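# Write-in candidate

A **write-in candidate** is somebody who isn't printed on the ballot paper but gets votes anyway, because people take the pencil and write the name in themselves. I've been keeping this article going for a good while now, mostly because I stood as one (badly, see further down) and couldn't find a plain explanation anywhere when I needed it. If you spot a mistake, tell me on the talk page and I'll have a look.

## What it means

In most elections you get a list, you put your cross next to a name on the list, and off you go. A write-in system adds a blank line at the bottom. Whatever you put on that line counts as your vote, as long as the people doing the count can tell who you meant and the person is allowed to hold the office.

Not every country does it. The United States is the place everybody thinks of, and even there the rules change as you go from state to state. Some states take any name at all, some only count names that were registered beforehand, and a few don't have the blank line. In British parliamentary elections there's no such thing - write a name at the bottom of your paper and you've most likely spoiled it, which some people do quite happily and on purpose.

## Registered and unregistered write-ins

This is the bit that confuses people most, and it confused me too.

A *registered* write-in candidate has filled in a form, usually a short one, saying "yes, I'm standing, please count me". There's normally no great pile of signatures to collect and often no deposit. The deadline tends to be later than the one for printed candidates, so it suits people who make up their minds late, or who lost their party's selection and are still cross about it.

An *unregistered* write-in is anyone else. Where the law allows it, you can vote for your neighbour without asking her. Cartoon characters get a fair number of votes this way too, although they never get seated. Many places lump all of these together in the results as "scattering" or "others", so your neighbour may never find out.

## Spelling, stickers and other arguments

The usual test is whether the voter's intention is clear. So a misspelt name can still count, and a surname on its own might, if there's only one person it could be. How generous that test gets depends on who's counting and which rulebook they have in front of them.

My favourite case is from Flellum, where Jarmila Trnka stood for the town council as a registered write-in. Her surname has one vowel in it and it's at the end, and the voters of Flellum plainly found that a challenge! There were Trinkas and Turnkas and one paper that just said "Jarmila from the library". The returning officer, Dušan Machala, let all of those through after a long evening of it, and she took the seat by 4 votes. Her opponent asked for a recount and the result stayed the same. (The library one was argued over again, at length, and kept.)

Stickers are the other sore point. Campaigns sometimes hand out little printed labels with the candidate's name so that supporters can stick them on the line. Some places allow it. Others have banned it on the grounds that labels peel off and jam the counting machines. Rubber stamps have had the same treatment. Check before you order 3000 of anything, is my advice, and I say that as a person with a box of stickers in the loft.

## Why people do it

Reasons vary a lot. The commonest ones I've come across:

- They missed the deadline for getting on the ballot.
- They lost a primary or a selection meeting and want another go.
- A printed candidate has died or withdrawn after the papers went to the printer.
- Nobody else was standing, and somebody had to.

That last one is far more common than you'd think. In small places with many unpaid posts (drainage boards, cemetery boards, that sort of thing) the ballot can have an office with no names under it at all. Silvia Michalík won her place on the Moltemine water board that way. She hadn't campaigned, her street had simply agreed among themselves to write her in, and she heard about it by telephone on the Thursday. She could have refused. She served one term and then handed over to Igor Šindelář, who had his name printed like everybody else.

## Running a write-in campaign

The trouble is obvious enough: you have to get people to remember your name, and then remember to use it, with nothing on the paper to remind them. A printed candidate gets a certain number of votes just by being there. You get none. 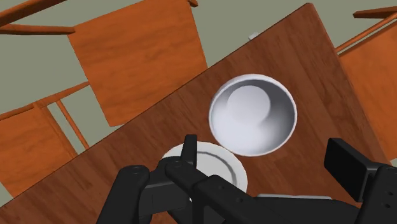
So nearly all the effort goes on the name. Leaflets show a copy of the ballot with the line filled in, by hand, in big letters. Songs have been tried. Ekua Atinga, who stood for county clerk in Lindsay, put hers on pencils and gave them away outside the supermarket, and I still think that's the cleverest thing I've seen in this line, as you've got the name in your hand at the very moment you want it. She came second with a very decent share and was printed on the ballot the next time round.

My own go was in Munari, for the school board. I had a difficult surname, no pencils, and a speech that lasted 90 seconds when I'd been given ten minutes. I finished fourth of 4. I did enjoy the doorsteps, though, and would recommend it to anybody with a free July.

## How often do they win?

Seldom, at the higher levels. A write-in win for a big office makes the news for exactly that reason, and when it happens the winner is usually well known already - a sitting member who lost the party's backing, say, with money and staff still in place. Lower down it's quite ordinary, and goes unreported mainly because local results pages are dull and nobody has labelled who was printed and who wasn't.

## See also

- Spoilt ballot
- None of the above
- Sticker campaign
- Uncontested election
- Returning officer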